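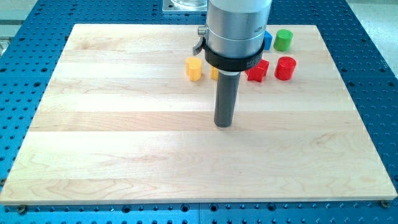

4.2 Collecting Demonstrations by Hand and by Remote Control

Figure 3. The tabletop pushing setup used in the Punurbridge study. The rod is the only part of the arm meant to touch the pieces.

The task is easy to state. A person names two pieces in plain English ("put the red cube next to the green cylinder"), and the arm, which has no fingers and must make do with a rod, pushes one toward the other until they sit side by side. Any toddler can do it. We collected 1,109 demonstrations of adults doing it through a robot, and the toddler remains a strong baseline.

We compared two ways of showing the arm what we wanted. In the first, which we call hand guiding, the operator takes hold of the arm above the collar and walks the rod across the board while the joints are left slack. In the second, remote control, the operator sits at a desk in the next room, watches one camera view, and steers the rod with a small joystick. Both kinds of demonstration were logged in the same format by Turel, our recording software, so that a policy trained on one could be trained on the other without changing a line of code. We changed several lines of code anyway, for reasons given in Appendix B.

Hand guiding was the clear favorite among operators and, at first, among the authors. People needed almost no training. They felt the rod meet a piece and eased off before it tipped. The paths they drew were short and smooth, and they were also full of information the robot would never have. An operator standing over the board can lean to the left and see what is hiding behind the rod. The camera cannot lean. In Figure 3 the second yellow piece shows only a sliver past the rod, and the blue one is mostly behind the silver housing. A policy trained on hand-guided data learned to push hidden pieces with great confidence in directions that made sense only to somebody with a neck.

Remote control had the opposite character. Operators disliked it and said so in the comment box, which we had added as a courtesy and came to dread. Sessions were slower, and the paths wandered. Because the operator saw only what the policy would see, however, the wandering was useful. When a piece was hidden, operators backed the rod away, waited, and came in again from another side. The policy picked this habit up. It also picked up the waiting, and for most of March our robot paused before each push like a man trying to remember why he had walked into the kitchen. We now trim any stretch in which the rod stays still for longer than 900 milliseconds.

The height of the rod deserves a paragraph, having cost us a month. Too low, and the tip drags on the wood. Too high, and it rides up onto a cylinder and knocks it flat, after which the piece rolls and the session becomes a different research project. We fixed the height in software for remote control and left it free for hand guiding. Most toppled pieces in the hand-guided set come from the lift between pushes, when operators swung the rod back over the board with more style than clearance. We kept these episodes but marked them as failures. Removing them made the policy worse, perhaps because it no longer saw anything go wrong and drew its own conclusions.

Cylinders and cubes also call for different handling. A cube pushed on a flat face tends to go straight. An upright cylinder slips off to one side unless the rod is kept near its center line, and operators correct for this without noticing. Asked to write down their method, they described something else entirely. We take this as an argument for demonstrations over written rules, and as a mild warning about questionnaires.

The final training set, Retamal, mixes both sources. We first train on the remote-control episodes alone, then add the hand-guided ones in which the target piece stays in camera view throughout. Training runs for 3,000 steps in the first stage, and we held out 46 episodes for the tests reported in Section 5. The same recipe was used for the Zirano controller, with the single difference that its joystick was older and pulled slightly to the left. So, after training, did the policy.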